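January 31, 2023

Cold again, with a bit of rain before lunch. I had put off the small parts for the whole of January and this was the last day of it, so I did them after breakfast. The job was to get the washers, seals and odd rings out of the old biscuit tin and into the drawers from Vadanero, which had been in their wrapping since before Christmas.

The tin took longer than I expected. It had everything in it, from tap washers to the feet off a radio. I tipped it out on a tray, threw away what had split and put the rest into envelopes by size. The last of them was a black rubber ring that I couldn't match to anything. I put it down on the white table and went through the envelopes again.

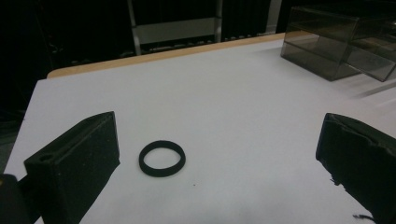
Liliana Sanna thinks I should throw out any seal I can't name. Her view is that rubber goes off in storage anyway, and that by the time you find the tap it belongs to, you will want a new one. She has said this before about my jam jar lids. She may be right about the lids.

I kept the ring. It is too thick for the kitchen tap and too small for the filter jug. My best guess is the Prokum pump, the one Guido Greco gave us when he moved, but the pump is in the shed under the garden chairs and I wasn't going out in the rain for it.

Tea at eleven. Brunello Ferraro rang while the kettle was on and wanted to know if I still had the Fontana catalogue with the pipe fittings. I have, and he can collect it when he likes. He talked for a good while about his boiler. The man who came to see it charged him 60 for the visit and didn't bring the part, so he has to come back. Brunello has gone back to heating one room and sitting in it with his coat on.

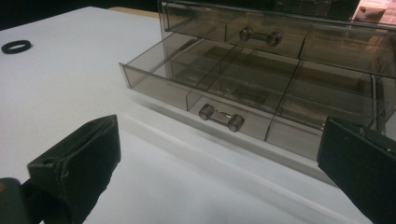

Labels next. I wrote them in pencil first, then in ink once I had made up my mind about the order, and they still came out crooked. Flat washers go at the top, those being what I want most often, and the rings and seals go underneath. The lower drawer has thin see-through dividers in it, so the small seals can be kept apart from the larger ones without any more envelopes. The handles are the little bar sort with a knob at each end, and I can get two fingers round one easily enough. My old drawers had flat tabs that I never got on with.

I made a list of the sizes on the back of a Jono receipt and copied it into the house book afterwards, on page 59, after the paint colours. The pack of mixed washers I bought last year was sold as 100 and I have hardly used any. I don't need to buy more, whatever is on offer.

Lunch was soup and the end of the bread. Aleksandra Brzozowska's parcel came while I was washing up - two library books and the jumper I left at hers. I must write and thank her. One of the books is 317 pages in very small print, so it may have to wait for better light.

Back to the table after that. I wanted the odd ring settled before I put the tray away, and I had more or less decided it should have a place of its own.

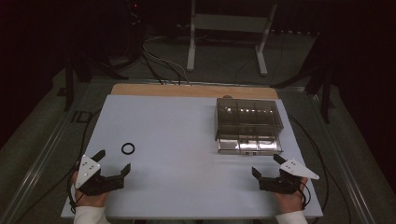 A compartment to itself seemed a lot for one ring, but there is room, and if it goes in with the others I shall forget which one it was. I wrote "pump?" on a slip of paper to go with it. When it is dry out I'll move the chairs and look.

The biscuit tin is washed and on the draining board. Marisa Serra asked for it ages ago for her buttons - must remember to take it round. Still to do are the picture hooks and the fuses, which are in a bag behind the hall door. I'll leave those until next week.

Bed early. Still raining.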